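4.2 Release planning

The grasp planner in Brunley is happy to pick things up. Letting go of them is where the trouble lives. Our first release module treated the bin as a point on the table, a view of bins that has little support in the literature or in kitchens. Its replacement, Hamdy, fits a circle to the open rim and asks for a wrist pose that puts the held object over it (Figure 3). The raised lid is kept as a collision body.

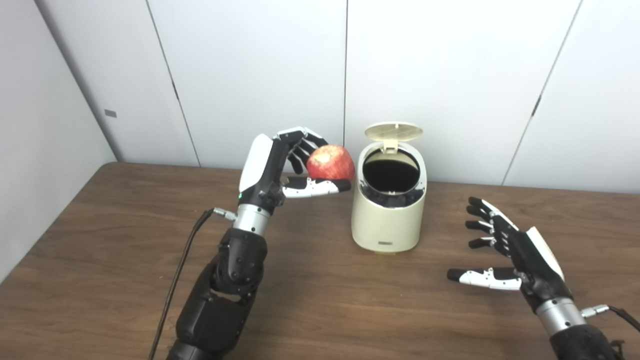 Figure 3. Left hand holding an apple near the open bin; right hand empty.

4.3 Idle-arm behaviour

An arm with no job still has to be somewhere. Katberg, the two-arm scheduler, parks the free one by minimizing joint travel, and in early trials it found this was cheapest directly in its colleague's path. We added a penalty on shared volume and logged 1,441 plans with it switched on. Of these, 212 needed a second pass and 48 timed out. We have kept the timeouts in the results, where they lower the average and our spirits. Weights are listed in Appendix B.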